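Relay for a mixed-ability office team - who gets the bike leg?
Posted in: Multisport / Relays and Team Events

kettle_and_cleats
Hello everyone, long-time reader and very occasional poster here. I've been put in charge of our work team for the Dorkness Triathlon (it's the one that starts before sunrise, in case you haven't come across it) and I would dearly love some advice from people who have done more relays than I have, which is to say more than one.

There are three of us. Our swimmer is sorted, she swam in high school and still gets up for the early lane session at the pool, bless her. The trouble is the other two legs. I'm a fair cyclist and a slow but cheerful runner. My coworker is a much better cyclist than I am and also a much better runner than I am! So whichever leg he takes, I'm the weak link in the other one, and we have gone around and around on it at lunch for a couple of weeks now.

The bike is 46 kilometers with one real climb, and the run is 12, mostly flat along the canal. The company is paying our entry through the Iltico wellness program, so there is a small amount of pressure to look respectable in the newsletter. What would you all do?

mudflap_marge
Oh, I love a relay question. Put your strong man on the bike. It's the longest leg by far, and that's where a good athlete gains the most time over a middling one. You can trot along the canal at your own pace and wave at people. I've done this race twice as the runner and the crowd at the canal end is lovely, somebody's grandmother gave me a slice of orange and called me sweetheart.

slowlane_sam
I'm going to disagree with Marge, with affection, as usual. On the bike a fair cyclist can hide a bit. You get your downhill for free, you sit up, you have a drink. On the run there's no coasting. I've seen a cheerful slow runner lose far more than a fair cyclist would have. Work out your minutes both ways before you decide. Each of you ride the full distance on a quiet morning, each of you run the full distance a few days later, and add up the two combinations. Then it's arithmetic and you can stop arguing over your sandwiches.

mudflap_marge
Sam, you say "the downhill is free" like you've never seen the Dorkness descent in the half dark! I rode the brakes the whole way in training and my hands ached until supper. A nervous rider gives away a great deal on that hill. But I do like the idea of testing both ways, I'll give you that one. 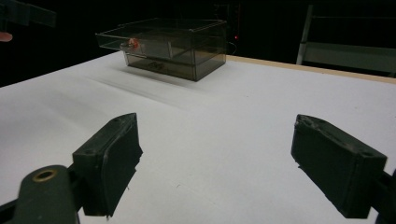
kettle_and_cleats
Thank you both, this is just the sort of thing I was hoping for. I should say I'm not especially nervous going downhill, it's the going up that finds me out. I did the climb last month with the club and was passed by a gentleman with a full set of panniers and what looked like a week's groceries. He was very kind about it.

I put the test idea to my coworker and he's all for it, though he wants to know whether we should do it on our own bikes or on the loaner. Our office can borrow a Kjærgaard road bike for the event, and it's a good deal lighter than my old commuter. Would you ride a bike you hardly know on race day? I keep reading that you should never try anything new, and then I look at my commuter with its rack and its mudguards and I wonder.

twelve_percent_grade
Borrow it, but borrow it early. Get it at least two or three weeks ahead, have the saddle height set properly, and ride it to work and back until it feels dull. The "nothing new on race day" rule is about race DAY. A bike you've had under you for a few weeks isn't new anymore. Take your own saddle and pedals off the commuter and put them on the loaner if whoever lends it will let you, because those are the parts your body notices.

On the main question I'm with Sam. And please don't forget the handover. In most relays the timing chip goes on an ankle strap and gets passed along in transition, and I've watched people with cold fingers fumble that strap for what felt like a whole season. Practice it in the parking lot. Practice it with gloves on. You will feel silly and it'll be the best ten minutes of training you do.

slowlane_sam
Seconding the strap practice. Our swimmer one year handed it over upside down and I ran half the leg with it flapping.

pinkcap_dot
Can I be the grump for a minute? I think you're all being a bit serious. It's a wellness program team. The whole point, as I understood it when my own office did one, was to get people moving who weren't moving before. Kettle, which leg do you WANT to do? I got put on the bike one year on account of the arithmetic, and I spent all summer training for something I didn't enjoy, and I haven't been on a bike since. The year after that I ran, badly, and I've been running ever since. I'd take the second result over any number of minutes.

twelve_percent_grade
Fair point, Dot, though some of us enjoy the arithmetic!

mudflap_marge
Dot is right and I'm a little ashamed I didn't ask. Kettle, which is it?

kettle_and_cleats
Well, now you've got me thinking. I believe I'd like to run. I'd told myself it had to be the bike since that's what I'm "better" at, but when I picture the day I picture the canal, and now the orange slices too. My coworker says he'd be happy either way and mostly wants to stop talking about it.

So we'll still do the tests, for fun, and unless the numbers come out truly dreadful I'm going to ask for the run. He can have the Kjærgaard and the hill.

One more small thing while I have you. Does anyone use the Drillavent jackets for waiting around in transition? It'll be chilly standing there in the dark in running shorts.

slowlane_sam
I have one and it's fine in wind, less good in real rain. For standing around I'd take an old bathrobe. I'm serious, it goes on over everything, wet shoes and all, and you can throw it to a friend when your rider comes in.

pinkcap_dot
Bathrobe, yes. And a hat. Let us know how the tests go, Kettle, and bring something hot in a thermos for your swimmer, she'll be first done and has the longest wait of anybody.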